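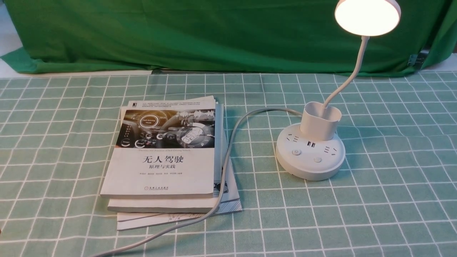
Books on the left, lamp on the right.

Setting up a small study table takes about 16 minutes. Start with the cloth. A checked one helps, as you can line things up with the squares.

Stack the books next, largest at the bottom. Keep the lamp on the other side and lead its cord toward the outlet before you add anything else.

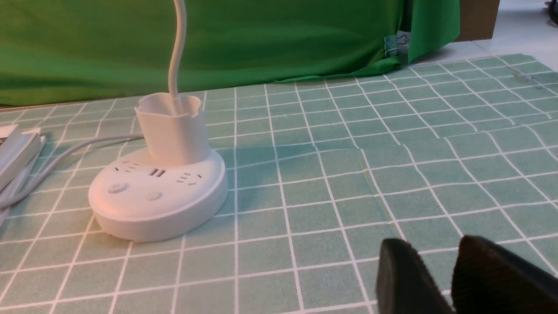
Outlets, USB ports and two buttons on the lamp base.

Turn the base so the buttons face your chair. Leave slack in the cord - a tight one drags the lamp.
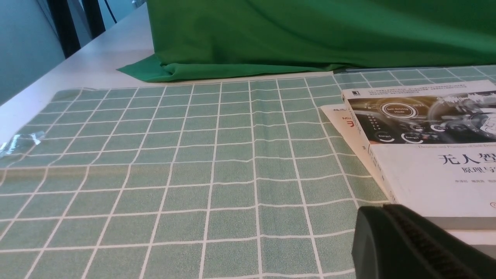
Tollthorpe, August

Smooth out ripples from the middle of the cloth toward the edges. Throw away any plastic wrap, then square up the books.

Last, bend the neck until the light falls on your page.
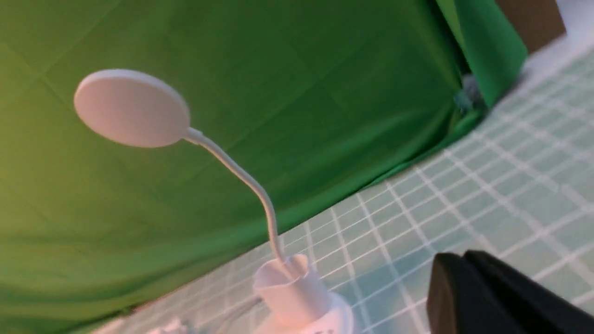

Bronwyn Ashby: I put my lamp on the left, being right-handed. No more hand shadow when I write.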